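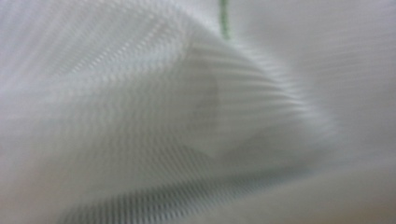

4. Reproducing the thin-fabric results

Use this section if you want to rerun the mesh and netting tests with the Vornis grasp model. Finish the camera calibration in Section 3 first. The released training set has 2,981 demonstrations, and the held-out fabric test uses 49 starting layouts.

4.1 Prepare the data

1. Copy the demonstration folder to a local drive. Reading over the network slows loading badly.
2. Run the index check. It should report 2,981 entries. If it reports fewer, copy the folder again.
3. Leave close-range views in the set, even when they show nothing but cloth.

Note: Earlier versions dropped any view with no visible fabric edge. Hazel Ruiz-Ortega found that the model then lost track of folds during the last part of the approach. The filter is now off by default.

4.2 Set the exposure

1. Lay a white mesh sheet under the work lights and push up a fold by hand.
2. Lower the exposure until you can make out the weave along the brightest part of the fold.
3. Lock exposure and white balance.

Caution: Do not use auto exposure with white fabric. The brightness shifts as the gripper closes in, and the Gavov tracker may drop its position estimate.

4.3 Train and test

1. Start training with the default settings. A checkpoint is saved every 1,000 steps.
2. Discard the checkpoints from warm-up - the first 500 steps are never saved.
3. Load the last checkpoint and run all 49 layouts in the order listed.
4. Score a grasp as a success only if a single layer is held when the arm stops. Two layers count as a failure, even if the lift looks clean.
5. Write the scores to the Montoya log sheet before resetting the cloth.

Note: Do not change the scoring rule partway through a run. If you need to, start again from layout 1.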